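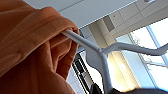 Ok quick one tonight because I have to be up early and the shirts are still not finished.

If you missed the July post, we do a clothes swap on our floor at Birthorpe. Started as Zawadi bringing in a bag of stuff she was going to donate anyway. Then it got big. People bring what they don't wear, everything goes on a hanger, you walk around, you take what you like. No money. Leftovers go to charity after.

The hangers are the problem. Always the hangers.

Last time we didn't have any so we laid everything in piles and within ten minutes it looked like a yard sale after a storm. Folded stuff does not stay folded when people dig. So this time I said everything gets hung, no exceptions, and bought hangers. 189 of them, white plastic, slim ones. Should have bought more. We ended up with 410 pieces on the list and people were still dropping off bags on Thursday.

So now it's hang the tops and dresses, fold the pants, and pray.

Things I have learned about getting a T-shirt on a plastic hanger, in no order:

Go in from the bottom. I know everybody shoves it through the neck because it's faster. It is faster! It also stretches the collar, and by the fifth person who tries it on and puts it back, the thing has a neckline like a bathrobe. Hem first, hanger up through the body, hook out the neck hole. Faraji timed me doing it both ways and the difference was nothing.

Heavy knits, don't hang at all. Shoulder bumps. Fold over the bar or leave it flat.

If the neck is wide, turn the shirt so the label is centered and do a rubber band on each end of the hanger. Ugly but it works. Sevim uses those little felt stickers, fancier.

Shake it first. Really shake it. Half the wrinkles go and you find out if there is a tissue in the pocket. (There was a tissue in a lot of pockets.)

Don't do this standing up with nothing to put the shirt down on. My back is killing me. I moved over to the blue sofa in the lounge part of the floor and it was so much better, you can spread a shirt out on the seat and smooth the sleeves before the hanger goes in. Wide, flat seat, right height if you kneel. I used to think that sofa was too blue for an office and now I want one at home. 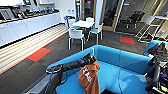

The orange-brown one with the white lettering, over by the sofa. White table and chairs behind.

I like that color so much. Kind of peach in the light, kind of rust in the folds. I would have taken it myself but there's a rule, whoever sets up picks last. My rule, stupidly. Josphat already has his eye on it, he walked by twice and said "is that a medium" in a very casual voice.

About printed shirts, since Kibet asked in the comments last time. Yes we take them. Event shirts, old team shirts, the one from the Laizer fun run that everyone seems to own. They go quicker than the nice blouses, I don't know why. Only thing is turn them print side out on the hanger, facing front, so people can see what they're getting. And wash them inside out before you bring them, please, the lettering cracks otherwise and then nobody takes it and I have to carry it home.

Sorting: I was going to go by size. Gave up. Sizes are nonsense, I had two larges side by side and one would have fit my nephew. Going by color now, light to dark. It looks nice and people find things just fine. Zawadi thinks it's chaos, she wants size tags on every hanger. If she wants to write out 410 tags she is welcome to come do it.

The rail is coming from Jetis, 40 dollars to rent for the weekend, which I thought was a lot until I priced buying one. The Pralateo one I had in my cart was nicer but it said max load and I did some math with winter coats and closed the tab. Coats go over the backs of chairs.

Still to do:
finish the last bag of tops
lint roller, bring two, the cat people know who they are
mirror (Sevim??)
sign for the door
snacks, no chocolate this time, we all remember the white dress

If you're coming, bring your stuff clean, bring it before lunch, and take a hanger off the pile and hang it yourself. From the bottom!! I will be watching.

And if you have spare hangers at home bring those too. Any color, wire is ok for the light stuff, I'm past caring about them matching. I went looking in my own closet and found eleven with nothing on them, just sitting there, all tangled togehter behind the coats.

Will put up more pics after if I remember. Going to go iron one collar and then bed.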